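12/17/18

ok thread time. I moved 308 miles in February and I still have opinions about moving. going to get them out before the year ends

1/ get the quote in writing. Galletti gave me one number on the phone and a very different one with the truck already parked outside. difference was $173. I paid it. I was tired and my couch was on the sidewalk

2/ "we'll match any price" means they'll match any price if you can find the right person to email, and that person is on vacation

3/ books. I had over 500. do not put them in big boxes. Trí Lâm told me this and I said yeah yeah and then the bottom fell out on the stairs. small boxes only. liquor store ones are great

4/ label the SIDE of the box. not the top. the top is under another box. I wrote "kitchen" on the top of every single one like a genius

5/ the thing with weight. they weigh the truck empty then full and charge on the difference. mine came to 3,821 lbs. I live alone. where was it all. I still dont know

6/ tables!! if the legs come off, take them off. bag the bolts, tape the bag to the underside. if they don't come off, measure your door first, then the hallway turn, THEN decide. long narrow ones go in on end if the ceiling lets you
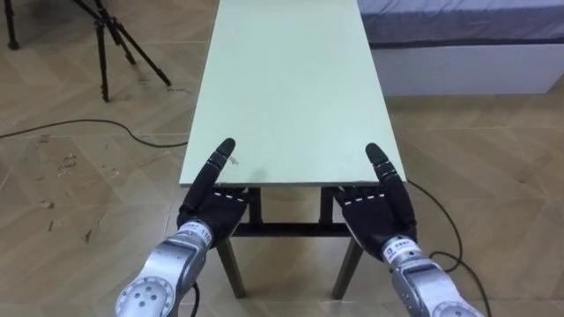
long and narrow, green top, dark legs. kind of table I mean

7/ painted tops scratch if you look at them wrong. blanket first, then plastic wrap. never tape straight on paint, it takes the paint with it when it comes off. ask me about the dresser

8/ actually don't ask me about the dresser

9/ change of address: do it two weeks ahead. I did it the night before and the Clultgate building got my mail til April. shout out to Clifford Desjardins in my old unit who kept it all in a shoebox and drove it to the post office for me. bought him a pie

10/ utilities. call the new place BEFORE you get there. I had a first night with no lights and one flashlight, which was in a box labeled kitchen. on the top

11/ people keep asking about insurance. the basic one pays by the pound. so your laptop is worth like three bucks. read teh page

12/ pack a bag like you're going away for a weekend. chargers, meds, toilet paper, a towel, one fork. keep it in the car with you — do not let anyone load it on the truck

13/ tip in cash, and get the cash out the day before. the ATM near my new place was broken and I had to run six blocks while they waited

ok thats most of it. someone asked about moving with cats, I have never had a cat, please ask someone else

will add more if I remember. still have four boxes in the closet I havent opened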